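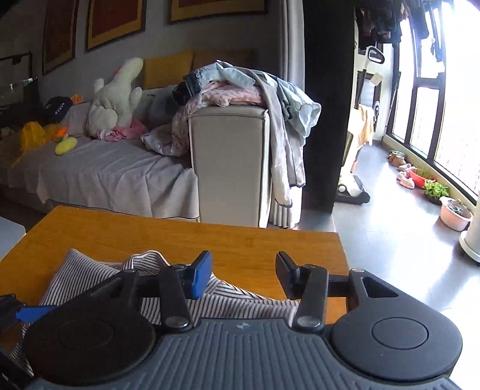 October – Catríona Lenihan and Kaiwen Xia
Filed under: Textbooks > Wood Science > Sample Chapters

Chapter 6
Moisture and Movement

Wood gains and loses water until it is in balance with the air. The water is held in two places. Free water fills the cell cavities and has almost no effect on size. Bound water sits in the cell walls, and its loss causes shrinkage. The point at which the cavities are empty and the walls are still full is called the fiber saturation point.

Shrinkage differs with direction. It is greatest along the growth rings, less across them, and very small along the grain. A flat-sawn board therefore changes more in width than a quarter-sawn board of the same species.

Section 6.2 gives the method for finding moisture content by oven drying. Section 6.3 applies the results to wide panels – tabletops in particular – and to the fasteners that must let them move. Readers should review density, covered in Chapter 3, before starting the problems.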